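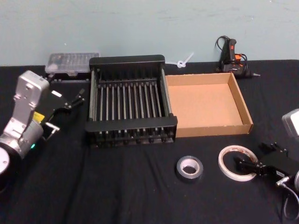
Dish rack, cardboard tray, plastic organizer box, glue gun and tape on a black cloth, with a robot arm on either side.

Edurville First Concert Essays

A collection of short personal essays about the first live music the writer remembers hearing. Plain text, with a metadata table and hand-marked song and venue mentions.

Version: 1.2
Released: September 2020
Language: English
Size: 400 essays, 926 marked mentions

What is in it

Each essay was written for the Edurville reading series in answer to one prompt: "Write about the first time you heard music played in front of you." Some writers took this to mean an arena show. Others wrote about a church organ, a wedding band, a school gym, or an uncle with an accordion. We kept all of them.

Most essays are one or two pages long. A few are only a paragraph, and one is a poem that was sent in anyway. Spelling and punctuation are as the writers left them, apart from line breaks, which we made consistent.

Folder layout

essays/ holds one text file per essay, named by its number
metadata.csv holds one row per essay
mentions.csv holds one row per marked mention
notes/ holds the tagging guide and the change log

Columns in metadata.csv

id: essay number, matching the file name
age_band: the writer's age at the event, as a band (child, teen, adult, unknown)
decade: decade of the event, blank when the essay gives no clue
setting: one of 10 values, listed in the tagging guide
genre: free text, taken from the writer's own words where possible
length: word count of the file

Columns in mentions.csv

id: essay number
start, end: character offsets, counted from zero, end not included
type: song, performer, venue or instrument
text: the marked words exactly as they appear in the essay

How the mentions were marked

We used the Pitkänen guide, a short set of rules written for this collection. Two readers marked each essay separately and then compared. Where they disagreed, they talked it over and settled on one version. The separate first passes were not kept, so agreement scores can't be worked out from the release.

Only words that name something are marked. "Her big hit" is not marked as a song, but a misremembered title is. If a writer gives a title and then corrects it later in the essay, both are marked. Nicknames for venues count as venues. "The band" never counts as a performer.

The marking was done in Caletti, a small text tool we keep for this kind of work. You don't need it to use the files. Any spreadsheet program will open the tables, but check that it reads them as UTF-8, or the accented letters will come out wrong.

Permissions and privacy

Writers agreed to have their essays shared for reading, teaching and research. Their names are not in the release. Names of relatives and friends were replaced with a bracketed word such as [SISTER] or [FRIEND]. Names of performers were left alone unless the performer was a private person, such as a cousin playing at a family party.

Please don't try to work out who wrote an essay. A writer can ask for a piece to be removed, and when that happens the number is retired and the next version goes out without it.

Known problems

The essays lean heavily toward people who already liked to write. Edurville and the nearby town of Brikness account for nearly all of the venues named, so the collection says little about other places.

Decades are often guesses. Memory is what the prompt asked for, and many writers say plainly that they are unsure of the year, the song or who else was there. Nothing was checked against concert listings. Don't use the files as a record of who played where.

In 18 essays the setting is marked "other" because the writer describes hearing music through a wall, a floor or an open window and never says where the players were.

Changes

1.2: fixed offsets in essays that contain curly quotes. Added the length column.
1.1: merged "hall" and "auditorium" into one setting. Replaced several names missed the first time.
1.0: first release, in March.

Use

Free for noncommercial use with credit to the Edurville First Concert Essays. If you quote an essay, give its number and the version. Corrections to the tables are welcome. Send the essay number, the row as it stands, and the row as you think it should be.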